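Ticket 509
Product: Skustov bench control, two-arm sorting table
Site: Jelby, returns hall
Opened by: Dorottya Szűcs
Priority: Normal
Status: Waiting on customer

Subject: Left arm closes on nothing, then asks the operator for help

Hello all, and thank you again for the quick help with the labels in July, it made a real difference to the evening crew.

This one is a bit harder to explain so please bear with me. We have the sorting table set up in the Pladorard planning model, with both arms and a mixed set of small returns laid out on it, and we have been running the job there before we let it go on the real table. Most of the time it does fine. Every so often, though, the left arm comes down, closes its fingers with no item in them, and the job stops with "Pick not confirmed - operator check." Then it waits. If nobody presses Continue it goes on waiting for 900 seconds and drops the whole batch, and we have to start over from the top of the list.

I know an empty pick is a small thing. What worries me is what it does to the person standing there. The plan we shared with our people was that the arms would take the small loose stuff, the bits that make your wrists ache by lunchtime, and the sorters would move over to inspection and repacking, which they mostly prefer (me too, I did three years on that table!). If the screen calls them back each time, they can't settle into inspecting anything. They end up walking back and forth to press a button, and I would not blame them for feeling they have been made into the robot's helper.

What I have tried so far:

Restarted the job from a clean layout. Same stop, different item.
Lowered the arm speed to 78 percent. It seemed better for one batch and then it wasn't.
Swapped the item list for the shorter one from the Nyitrai site. Still stops.
Read the setup guide twice, the second time with coffee.
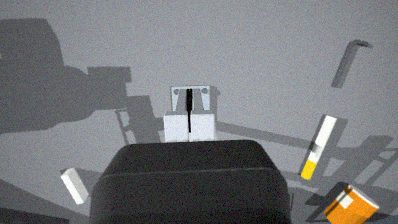 The first is close in on the gripper, fingers closed and nothing held. The second is the whole table with both arms.

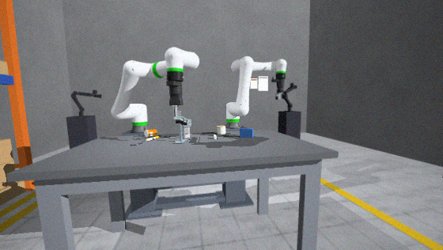 Senthil Kulkarni wrote at 2:40 p.m.:

Hi Dorottya, thanks for such a full write-up, and for telling me about the people as well as the fault. I'd like to take those as two separate things, if that's all right with you.

On the empty picks, please open Job Settings, then Pick, and look at "Confirm by." My guess is that it's on Finger Gap Only. With that setting a very thin item can look just like no item, and a real miss gets no second try. Change it to Gap and Recheck, and set Retries to two. The arm will back off, look at the table again and try from a new angle before it bothers anybody.

On the waiting, you don't have to stop the whole job for one item. Under Operator Calls there is a choice named Set Aside and Continue. The arm skips that item, keeps it on a list, and goes on with the rest. Your sorter gets the list at a time you pick. Nyitrai has theirs come up just before each break, and they asked the crew first when that should be, so I would suggest doing the same.

Could you run a longer batch with both changes, say 2000 picks, and send me the job log? Please leave the speed where you have it for now so that we are only changing one side of it.

Dorottya Szűcs wrote at 4:15 p.m.:

You were right, it was on Finger Gap Only. I have changed both settings and the long batch is running now, so I'll send the log when it finishes, probably tomorrow morning.

I asked the day crew about the list and they don't want it before the break - they want it right after, when they are walking past the table anyway. Evening crew hasn't voted yet. Can the time be different for each shift, or is it one setting for the site?

Senthil Kulkarni wrote at 4:32 p.m.:

It can be set per shift, under Shift Plan, in the Calls column. Leave evening blank until they have decided and it will use the site default. I'll keep the ticket open for the log.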